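Home Shop Party Hire Guides Contact

Plalari Balloon Arch Kit (part no. 1449)
Section 4: Setting up the arch
Guide revised 4/23/25

Read this section through before you inflate anything. The arch goes up more easily with two people, but one person can manage it if the bases are filled first. Allow a full morning if you have not built one before.

Before you start

Check the contents of the box against the packing card. You should have the pole sections, two bases, the balloon strip, the clips, the hand pump, a roll of glue dots and a bag of 100 balloons in mixed sizes. If anything is missing, contact the shop you bought the kit from and quote the part number above.

Choose where the arch will stand. It needs a level floor and a clear space above it. Keep it away from radiators, candles, halogen lamps and windows that get strong afternoon sun.

CAUTION: Uninflated and burst balloons are a choking hazard for small children. Pick up broken pieces straight away. Do not let children under eight play with balloons unsupervised.

CAUTION: Contains natural rubber latex, which may cause allergies. If you are hosting guests you do not know well, ask beforehand.

Filling the bases

1. Unscrew the cap on each base and fill with water to the line. Dry sand can be used if you have it, and is the better choice outdoors.

2. Screw the caps back on by hand. Do not use pliers.

3. Stand the bases 147 cm apart, measured between the two sockets.

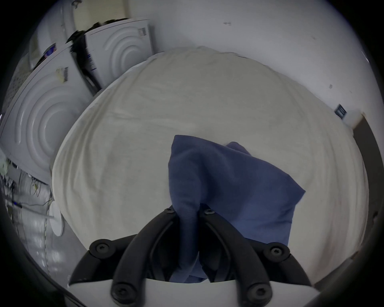

4. Tip each base slightly to check for leaks. If you see a drip, undo the cap, wipe the thread and tighten it again.

Note: The Irnik weighted base fits the same poles but has a wider foot. If you are using it, move the bases closer together by the width of one socket, or the arch will sit too flat at the top.

Building the frame

5. Lay the pole sections on the floor in a line. The two thickest sections are the uprights and go in the sockets.

6. Push the sections together until each collar clicks. A section that has not clicked will work loose once the balloons are on.

7. Fit one end of the pole into the first base. With a helper holding that base steady, bend the pole over slowly and fit the other end.

8. Let go a little at a time and look at the arch from the front. If it leans, swap the bases over and try again.

CAUTION: The pole is under tension once bent. Keep your face clear when fitting or removing it, and keep children and pets out of the room for this step.
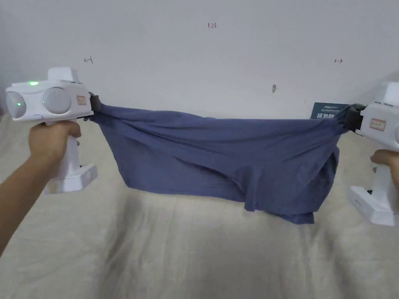

Inflating the balloons

9. Sort the balloons by colour and size before you begin. It is slow to go back for more of one colour halfway through.

10. Inflate the large balloons first, then the medium, then the small. Stop while the balloon is still round. A pear shape means it is too full and will probably pop on a warm day.

11. Tie the balloons in pairs by the necks. Twist two pairs together to make a cluster of four.

12. Put finished clusters in a clean duvet cover or a large bin bag. They stay together, and they are easy to carry through doorways.

Note: The hand pump works on both the push and the pull. If it squeaks, rest it for a few minutes. An electric pump such as the Zirkero can be used on its low setting.

Do not use helium. The kit is made to be air-filled, and helium balloons will twist the strip and come down by the evening.
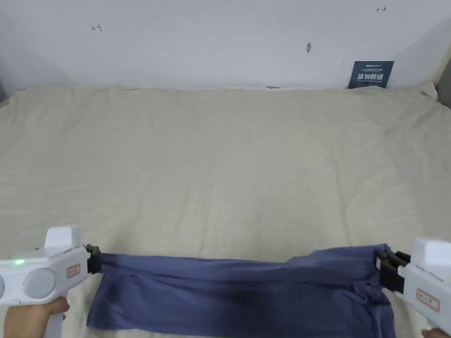
FITTING AND FINISHING

13. Clip the strip to the pole, starting at the left-hand base. Use one clip at each collar.

14. Press the clusters on to the strip, turning each one slightly so that it sits against the last. Work up from both bases and meet in the middle.

15. Step back and look for gaps. Fill them with the small balloons, using one glue dot for each. Ribbon, paper flowers or a name banner can be added at this stage – tie them to the pole and never to the balloons.

Hlongwane foil letters will hang from the top clips if you thread them on fishing line.

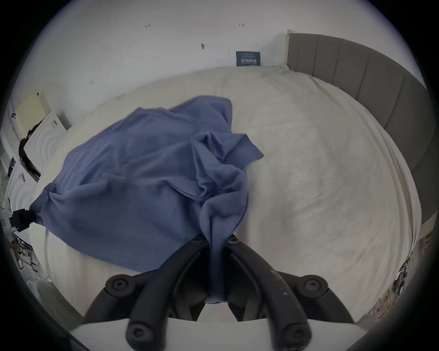

Once finished, the arch should last two to three days indoors. Outdoors it is best built on the morning of the party and taken down the same day. In June and the warmer months, leave the balloons a little softer than usual – air expands in the heat, and a tight balloon in full sun will not last the afternoon. Do not leave the arch standing in wind.

Taking down

16. Snip each balloon near the knot with small scissors to let the air out gently. Put the latex in the household rubbish.

17. Unclip the strip, free one end of the pole and let it straighten slowly before pulling the sections apart.

18. Empty the bases outside or into a sink and leave the caps off overnight. Store everything in the bag, with the poles at the bottom.

Replacement balloons and clips are sold separately. See Section 5 for spare parts.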